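Home | Ask | Topics | Decorating | Log in

Is it normal for a designer to charge for sourcing on top of the design fee?
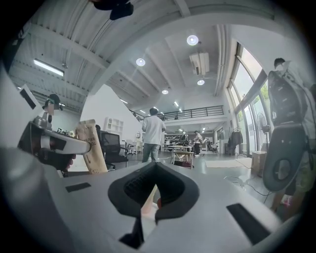 A dark grey, ribbed finger pad on a pale grey gripper, with a fingertip just behind it.

Posted April 2020 by clindgate_flat
14 replies hidden | 3 shares

We moved into a two-bedroom flat in Clindgate in January and took on a small design firm, Ofori, to do the living room and hall. The agreement was a fixed design fee, paid in two halves. We have paid both. For that we got a floor plan, a paint schedule and a board with fabrics and furniture on it.

Now we want to buy the furniture. The firm has sent a second quote in which every item is priced higher than I can find it online. The sofa is a Domon three-seater and their price is 32 per cent above the one on the shop's own website. I asked and was told it includes "procurement". I can't find that word in the agreement. It does say "sourcing of all items shown on the board", which I took to mean it was covered.

Can I buy the things myself and just use the plan? And is it rude to ask for the list of makers and product codes? The board only has small photographs and names like "oatmeal weave". The hall light and the rug I can't identify at all.

Delivery is slow for everything at the moment so I would like to get the order in.

Share | Save | Report

pelmet_and_pole
Sourcing and procurement are usually two different jobs. Sourcing is finding the item and telling you what it is. Procurement is placing the order, paying the supplier, chasing delivery, checking it for damage and sending it back if it is wrong. Most small firms charge for the second one, either as a percentage on top of the trade price or as an hourly rate.

So the mark-up is normal, but it should have been set out before you signed. Read the agreement again and look for anything about "purchasing", "handling" or "trade discount". If there is nothing, write and ask them to confirm two points: that the fee you have paid covers sourcing, and that you may purchase direct. Ask for a full schedule with maker, code, size, colour and fabric grade. It isn't rude. If sourcing was in the fee then the schedule is arguably part of what you bought.

Check the sofa carefully before you compare prices. The website price is often for the cheapest fabric and standard feet, and may leave out delivery upstairs. When I did my own front room the real gap came down to roughly a third of what I first thought.

If you buy it yourself, any mistake in the order is yours to sort out. Measure the stairs and the door to the flat.
Helpful (14)

greyskirting
I would just buy it yourself. They are all at it.
Helpful (2)

Pirnatby_upholstery
I re-cover chairs for a few designers, so I see this from the other side. Some fabrics are sold to the trade only and you will not be able to order them in your own name. The rug may be the same. Ask which items on the list are trade only, let the firm order those, and buy the rest direct. I have had customers do it that way and the designer was fine about it, though one did charge a small fee for the extra paperwork. Get any fee in writing first.

Also ask for cuttings of the fabrics before you pay for anything. A board photographed for email tells you very little about colour, and made-to-order upholstery generally can't be returned if you go off it.
Helpful (3)

Share | Save | Report
More in Decorating | Back to top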